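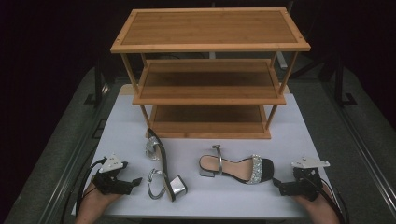
Issue 100, page 4

From: Kjell Fagerlund
To: Dallgate household list
Subject: Re: bamboo rack and heels

> Has anyone got the small three-tier bamboo rack from
> Pulska? I want one for the hall but most of what I need
> to put on it is evening shoes. My last rack had bars and
> the heels dropped through.
> Makokha Road, top flat

We have one. The shelves are solid boards with a raised edge, so a block heel stands on them without trouble. My wife's silver sandals with the sparkly toe strap go on the top, where there is nothing overhead to catch the ankle straps. Fasten the straps before you put them away — left open they hang over the front and get pulled.

The lower shelves are closer together and I would keep those for flats. I can't speak for stilettos as we haven't any.

Ours took 2 evenings to put together, mostly my fault. Wipe it with a damp cloth and dry it straight after. The Caltik one is cheaper but was too wide for our hall.

You are welcome to come and try a pair on it on Sunday.

Kjell

Dallgate household list — contact the list owner — Back to top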